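Voltei a ouvir o disco dos Listolside e continuo sem perceber o entusiasmo

Já vou na quarta audição completa. Na primeira dei-lhe o benefício da dúvida, na segunda estava a cozinhar, na terceira adormeci a meio do lado B (culpa minha, era tarde). Na quarta sentei-me com auscultadores e o folheto na mão, disposto a ser convencido. Não fui.

Para quem não acompanha estas coisas: os Listolside são um duo, Algirdas Baranauskienė nos sintetizadores e Định Mai na voz e na guitarra, e lançaram em junho um LP pela Fonow, edição de 500 exemplares em vinil. Metade dos blogues que leio chamou-lhe o regresso da cold wave. A outra metade escreveu a mesma coisa com a palavra "pós-punk" no lugar de "cold wave". Desconfio sempre quando toda a gente usa os mesmos três adjetivos, e desconfio mais ainda quando os adjetivos já vinham na nota de imprensa.

Vamos ao que é bom, porque há coisas boas. "Mosier", a faixa de abertura, tem uma linha de baixo que fica na cabeça dias a fio, e a voz da Định entra tarde, quase a contragosto, o que lhe assenta muito bem. Se o disco fosse um single com esta canção de um lado e "Ham" do outro, eu estaria aqui a dizer maravilhas. O problema é que o disco tem 59 minutos. Não conheço muitas bandas novas com 59 minutos de ideias, e esta tem, sendo generoso, material para um EP.
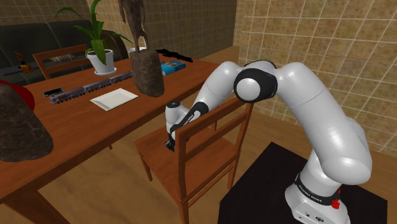
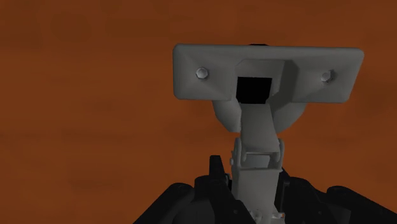

A partir da quinta faixa a caixa de ritmos deixa de ser uma escolha e passa a ser um hábito. O mesmo padrão, o mesmo reverb na tarola, a mesma pausa antes do refrão. Dizem-me que a repetição é o objetivo. O Wael Naciri defendeu essa tese com muita convicção num comentário ao meu último texto, e até citou krautrock. Muito bem, mas quem ouve os alemães repetirem-se durante dez minutos sente que alguma coisa se está a mexer lá por baixo. Nestas canções não sinto nada a mexer-se. Sinto alguém que carregou no play e foi buscar um café.

Depois há a produção. O Crescencio Cortés é um tipo competente e já gostei de trabalhos dele, mas decidiu enterrar a guitarra em todas as canções menos 2. Numa entrevista explicou que queria dar espaço à voz. Que espaço, se a voz também está enterrada? Tive de ler as letras no folheto para perceber que "Listolside", a faixa que dá nome à banda, fala de uma piscina municipal. É uma letra bonita, por sinal, e merecia que se ouvisse.

Vi-os ao vivo a 15 de julho e saí ainda mais baralhado. Em palco a guitarra existe! Ouve-se, arranha, obriga o sintetizador a fazer-se à vida. "Ham" durou o dobro e não me aborreci um segundo. A sala aplaudiu com vontade e eu também. Cheguei a casa, pus o disco a tocar e lá estava outra vez a mesma névoa educada.

O Tín Đồng, que me emprestou o vinil, garante que em digital a masterização é diferente e que tenho de experimentar. Já ouvi essa conversa sobre demasiados discos, mas vou experimentar, para depois não me acusarem de má vontade. Entretanto parece que a Fonow prepara uma segunda prensagem, desta vez de 1.000 cópias. Eu preferia que gravassem um concerto.

Os comentários estão abertos. Wael, podes começar.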